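Pétition contre le portail santé obligatoire : 1 000 signatures, et après ? 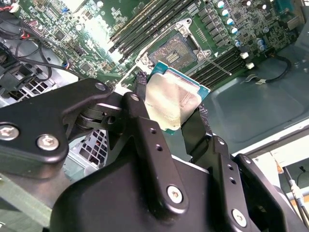 Un processeur au-dessus de la carte mère, boîtier ouvert.

tisane_froide
Bonjour à tous. Vous avez sans doute reçu le courrier : à partir de janvier, les rendez-vous au centre de santé de Namstead ne se prendront plus que par le portail Moreira, avec création de compte et pièce d'identité scannée. Une pétition tourne, elle vient de passer les 1 000 signatures. Je l'ai signée, mais je me demande franchement à quoi ça va servir. La dernière fois, pour les horaires de la pharmacie de garde, on avait eu droit à un accusé de réception et rien d'autre.

gus_du_canal
Signée aussi, sans illusion. Ce qui me gêne, c'est le mot « obligatoire ». Qu'on propose un site à ceux qui en veulent, très bien. Qu'on coupe le téléphone aux autres, non. Ma mère a une ligne fixe et c'est tout. On lui a répondu qu'elle pouvait « se faire accompagner ». Par qui ?

Podadero65
Je vais me faire des amis, mais je ne signe pas. Vous avez essayé d'appeler le secrétariat le matin ? J'ai attendu 65 minutes en mars pour un renouvellement d'ordonnance. Si le portail vide un peu la file, ça profite aussi à ceux qui téléphonent.

gus_du_canal
Il n'y aura plus de téléphone. Relis le courrier, deuxième paragraphe.

Podadero65
Je l'ai relu. Il est écrit « sauf situation particulière ». Une personne âgée sans internet, j'appelle ça une situation particulière.

mirabelle_k
Toi oui. Eux, on n'en sait rien, ce n'est défini nulle part. J'ai demandé par écrit ce que recouvrait la formule, on m'a renvoyé le même courrier en pièce jointe.
Et je voudrais bien savoir où sont stockés les scans de pièces d'identité. « Hébergement sécurisé », ça ne veut rien dire. Combien de temps, chez qui, qui y a accès ?

ragondin
Ça y est, le couplet sur le fichage. Tu as bien donné ta carte d'identité pour ton forfait mobile.

mirabelle_k
Mon opérateur ne connaît pas mes analyses de sang. Je n'ai pas parlé de fichage, j'ai posé trois questions. Si elles sont ridicules, ce sera vite fait d'y répondre.

tisane_froide
D'accord avec mirabelle là-dessus. Je ne crois pas au grand complot, je crois surtout à un contrat signé vite et à personne pour le relire.
Au fait, quelqu'un est allé au rassemblement devant le centre ?

Nutard
J'y étais. Sur la page de la pétition ils annoncent 2 630 participants. Je veux bien être gentil, mais on devait être environ 100 en comptant les gens qui attendaient le bus. Je suis contre le portail, seulement avec des chiffres pareils on passe pour des clowns.

gus_du_canal
Le 2 630, ce ne serait pas plutôt le nombre de vues de la vidéo ?

Nutard
Possible. Dans ce cas qu'ils corrigent. J'ai laissé un commentaire, il a disparu dans l'heure. Pour des gens qui réclament de la transparence, c'est moyen.
L'ambiance était correcte sinon. Un type au micro a commencé sur les vaccins, il s'est fait siffler par la moitié des présents et applaudir par l'autre. C'est là que je suis parti.

ragondin
Voilà pourquoi je ne signe pas. On vient pour un problème de secrétariat et on repart avec la liberté universelle sous le bras.

mirabelle_k
Tu peux signer un texte sans adopter tous ceux qui le signent. La pétition demande deux choses : garder une ligne téléphonique et pouvoir s'inscrire sans scan. Rien sur les vaccins.

Podadero65
La ligne téléphonique, je pourrais signer pour ça. Le scan, je m'en fiche. Il faudrait deux pétitions.

tisane_froide
Deux pétitions, donc deux fois moins de signatures et deux accusés de réception. Je vais plutôt redemander par recommandé la définition de « situation particulière ». Je posterai la réponse ici si j'en ai une.

gus_du_canal
Mets le courrier de ma mère avec, je te l'envoie en message privé ce soir.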